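Patchwork rug pattern wins regional textile prize

The town textile society of Riltutis gave its yearly pattern prize on Sunday evening to a floor rug made of pink and purple squares. The decision was announced on December 15, 2024, in the main room of the old spinning mill, where the works of this year will stay open to the public until the end of winter.

The prize is given to one household pattern every year. It can be a rug, a curtain, a bed cover or a table cloth, but it must be possible to make it at home with common tools. This year the jury received 908 designs, the highest number until now. Most of them came from Riltutis and the villages near the river, and a smaller part was sent from the coast.

The winning rug was entered by the Popescu workshop, a small family firm that until recently made only blankets. The pattern is built from squares of wool in several close shades, and the shades do not follow each other in a fixed order. According to the jury, this was the point that decided the vote. Many checkered rugs repeat two colors from one end to the other, and the eye gets tired of them quickly. A mixed order is more difficult to plan, and the workshop prepared 11 paper versions before it started to weave.

The wool is from local sheep and was dyed in small pots. The workshop said in its entry letter that the purple gave the most trouble, as the first portions came out too blue. The final color was found in May, after a change in the time of heating. 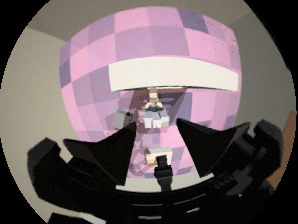
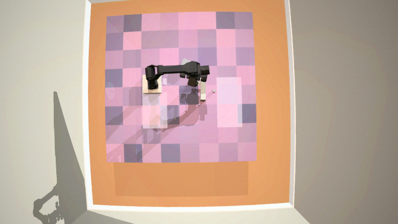
Pink and purple squares in mixed order, in two computer-made views.

Second place went to Zomov, a weaving school for adults, for a curtain with narrow green stripes. The curtain was made by the evening class during one term, and the jury praised the straight edges and the low cost of the material. The third place was not given this year. The jury said that three works had an equal number of points – all three will receive a letter of honor and a free place at the spring fair.

The winner gets 2000 in local vouchers, which can be used for yarn, tools or the rent of a loom. The second prize is a new floor loom, paid for by the wool shop Pundevov. The shop has supported the competition from its first year and also sells printed copies of the winning patterns. The money from these copies goes to the repair of the mill roof.

Not all visitors agreed with the result. Over the last years some older members of the society have asked for a separate prize for traditional patterns, with the red and black borders that are known in the region. The society answered that the question will be discussed at the general meeting. A separate prize would need new rules and a second jury, and at this moment there is money only for one.

The exhibition is open every day except Monday, from ten in the morning until six in the evening. The entrance is free for children and costs 2 for adults. Visitors who come by car should use the parking place behind the mill, because the front yard is closed during the works on the gate. Short lessons in hand weaving will be offered on Saturday mornings in the small room on the upper floor, and places can be reserved at the ticket desk.

Designs for the next competition can be sent from May. The theme is kitchen textiles.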